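Gresendale block library opens second sorting room

2019-06-08

The Gresendale toy and block library has opened a second sorting room in the old seed store on Kuster Street, doubling the space it has for checking and packing the building sets it lends to schools and day care centers.

The library moved into its first room, on the ground floor of the same building, four years ago. It had 14 sets then. It now lends 808 sets a year, most of them to kindergarten classes, and the shelves in the first room have been full since last fall.

"We were stacking returned sets in the hallway," said Balthasar Lehner, who runs the library. "You can do that for a week. We did it for most of a year."

The new room is upstairs and faces the yard. It has long tables down both sides, open shelving on the end wall and a sink in the corner for washing. The floor was sanded in February and the windows were replaced at the same time. The work was paid for with a grant from the town and the proceeds of last summer's street sale.

Sets come back in cloth bags, usually on the last school day of the month. Each bag is emptied out and the blocks are looked over for splinters, chips and crayon. Anything rough is set aside for sanding. Anything cracked is taken out for good. The rest is wiped, dried on racks overnight and sorted by color and length before it goes back into a bag with a printed list.

Sorting is the slow part. The plain rectangular blocks, which make up the bulk of every set, are close enough in size that the shorter and longer ones get mixed up in the classroom and have to be separated by hand. Lehner said the library tried asking schools to sort the blocks before returning them and gave up after one term. The bags came back late and the blocks were still mixed.

The library buys its replacement blocks from Jollton, a small workshop in the next valley, and keeps a stock of 500 loose pieces to fill gaps. Red and green go missing most often. Yellow, which is sold only in the larger sets, is nearly always returned complete. Lehner said he had no explanation for that and had stopped looking for one.

Paint wear is a regular question from parents. The library's rule is that faded or scuffed blocks stay in use as long as the surface is smooth, and that a block is retired when the paint starts to flake. A copy of the rule is now tucked into every bag.

The sorting bins are metal. The library used cardboard boxes at first, then plastic crates, but the crates split at the corners when they were dropped. The metal bins came from a bakery that was closing down. They are noisy when blocks are tipped into them and they scratch easily, but they can be washed in the sink and they have not needed replacing. A few more were bought secondhand for the new room.
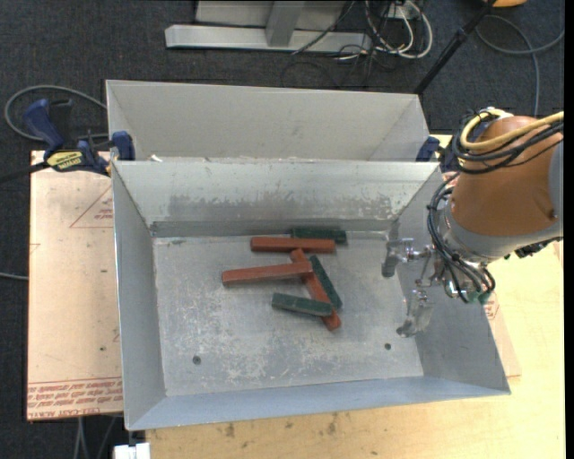 Borrowing terms will stay the same through the end of the next school year. A standard set can be kept for 4 weeks and renewed once if no other group is waiting. There is no charge for schools and day care centers in Gresendale. Groups from outside the town pay a small fee for each set and have to arrange their own transportation.

Families can borrow too, although only the smaller sets are offered for home use. These are kept in the ground floor room, next to the puzzles, and can be taken out during normal opening hours without an appointment.

The extra space will also be used for a repair table. Until now, blocks that needed sanding were taken home by whoever had time, and some were away for months. A bench with a vise and a sanding board has been set up under the windows, and repairs will be done there on the first two mornings after each monthly return.

A proposal to add the Rovuvance marble run to the collection has been put off. The library borrowed one for a trial over the winter and found that the smaller parts were hard to check and easy to lose. The subject will come up again in the fall, when the list of purchases for the coming year is drawn up.

Visitors can see the new room during opening hours by asking at the desk downstairs. The stairs are steep and there is no elevator, so returns and pickups will continue to be handled on the ground floor. Strollers can be left in the entrance hall.

The library is also asking for cloth bags. Plain cotton bags with a drawstring are preferred, large enough to hold a full set, and should be washed before they are dropped off. Donated blocks are accepted if they are unpainted or have their original finish. Home-painted blocks cannot be used in the lending sets.

Bags and blocks can be left at the desk or in the covered box beside the yard gate. Schools that still have sets from the spring term are asked to return them before the summer break, with the printed list inside the bag.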